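Household Practice 12: Handout 7
Vases and Arrangements on a Polished Surface
Prepared by Clodagh Ó Conaill. Revised 2/25/23.

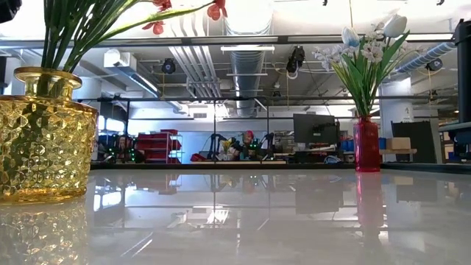 7.1 Purpose

Last session covered washing and storing glassware. Today's covers placing it: matching a vase to its stems, setting two arrangements on one table, and keeping a high-gloss top clean around them. Bring the worksheet from Handout 6; Part B is still due.

7.2 Vase shape

A barrel body with a narrower neck holds stems close together at the base and lets them spread above the lip. It suits long leaves and arching stems. A cylinder gives no such control. Stems lean to the rim and stay there, so the bunch has to be shaped before it goes in.

Terms used on the worksheet:
Body — the widest part of the vase
Neck — the narrowing above the body
Lip — the finished edge, flared or straight
Lean — the distance from the lip to the farthest tip, measured sideways

7.3 Lean and balance

A stem that arches to one side moves the weight in that direction. With a wide, heavy vase this rarely matters. With a slim one it does, and artificial stems add to the problem when the vase holds no water. Put clean gravel or glass beads in the bottom and repeat the push test from Handout 5.

Turn the vase so that the greatest lean runs along the table. A lean toward the front edge gets caught by sleeves.

7.4 Reflections

A glossy white top repeats the color of colored glass directly below the vase. Amber gives a gold patch, red a vertical streak. Allow for this when spacing two vases: check the gap at seated eye level as well as standing. Fingerprints and dried drops show most clearly in the reflected area. Wipe there last, with a dry cloth.

7.5 Cleaning textured glass

Dust settles between raised shapes and a flat cloth passes over it. Use a soft brush, working from the lip down, then rinse and drain upside down on a towel. Smooth glass needs only the cloth. Lift vases when moving them — grit under the base will scratch a polished top.

Artificial flowers: brush petals from the center outward. Small clustered blossoms take a cool hair dryer on its lowest setting.

7.6 For next session

Read the section on table linens. Sorcha Heffernan's group sets up, Malachy Phelan's group clears. Worksheets go to Ita Cronin in room 399.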